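Ludness Puts a "Limited" Label on Its Comic Cufflinks, and Collectors Want to See the Math

Ludness, the accessories label best known for novelty tie clips, says its new line of comic-themed cufflinks will be capped at 2,000 pairs. Fans who bought the last capped release would like to know who is counting.

The line goes on sale in July and draws on Tijani, the long-running space adventure comic that has picked up a second wave of readers in the past few years. Each pair shows the captain's split-moon badge in enamel on a plated base. Buyers get a numbered card and a box with a magnetic lid. They do not get a number on the cufflinks themselves, and that is where the grumbling starts.

"A card is a piece of paper," said Genowefa Marciniak, who runs a small comics and collectibles shop in Sesumstead. "I can lose it, you can photocopy it, and the thing you paid for looks the same as every other one they ever made. If the edition matters, stamp the metal."

Ludness brand manager Vilgot Moen said stamping was considered and dropped. The back of the toggle is too narrow for a legible number, he said, and engraving the post would have pushed up the price. He described the card as "the certificate of authenticity" and said the company keeps a full register of card numbers.

Asked whether customers could check that register, Moen said it was for internal use. Asked whether an outside party had ever looked at it, he said he would get back to us. He had not done so by the time this story was posted.

The skepticism has a history. Last year's Ludness release, a tie bar with the same split-moon badge, was sold as an edition of 1,141, a number lifted from the registry code on the captain's ship. It was marked sold out within hours. Three months later it was back on the site as an "archive restock," with no word on how many had been found or where they had been. 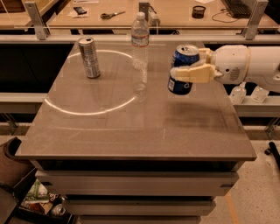 Imke Fuchs, who moderates a Tijani fan forum, said members logged at least 200 orders from the restock before the page came down again. Several of those buyers received cards with numbers that other members already owned. Ludness put the repeats down to a printing mistake and offered replacement cards. The tie bars stayed with whoever had bought them.

"They fixed the cards," Fuchs said. "I asked how many tie bars exist. I still don't have an answer."

The plating is another sore spot. Ludness calls the finish on the new cufflinks "heirloom grade," a phrase with no fixed meaning in the jewelry trade. The product page doesn't name the metal underneath or say how thick the plating is. Flokex, the manufacturer, referred questions about materials back to Ludness, and Ludness said the details would be on the packaging — not much help to anyone ordering ahead of the release.

Marciniak said two customers had brought their tie bars into her shop with the finish worn through at the edge of the clip. She doesn't think that is unusual for something that rubs against cloth all day. She does think it sits badly next to the word "heirloom."

Not every fan minds. Ekaette Okonkwo, an accountant who has read the comic since middle school, has already signed up for the presale and plans to wear the cufflinks to work. "I'm not putting them in a safe," she said. "I like the badge. If there turn out to be twice as many, I'm wearing the same cufflinks."

That is probably the soundest way to buy them. The enamel on the sample pair we handled was clean and evenly filled, the colors matched the printed comic, and the toggle closed firmly. As something to put on with a plain white shirt, they do the job. Whether they are worth a collector's premium is harder to say while the company asks people to take the edition size on trust.

The comic's publisher did license the line. Marlina Nugroho, who handles merchandise for Tijani, said the contract sets a maximum number of units and that royalties are paid on every pair sold, restocks included. She would not say whether that maximum is the same as the number on the box.

Presale sign-up is open now on the Ludness site. Orders can be canceled until they ship, according to the terms, but personalized gift boxes are not refundable.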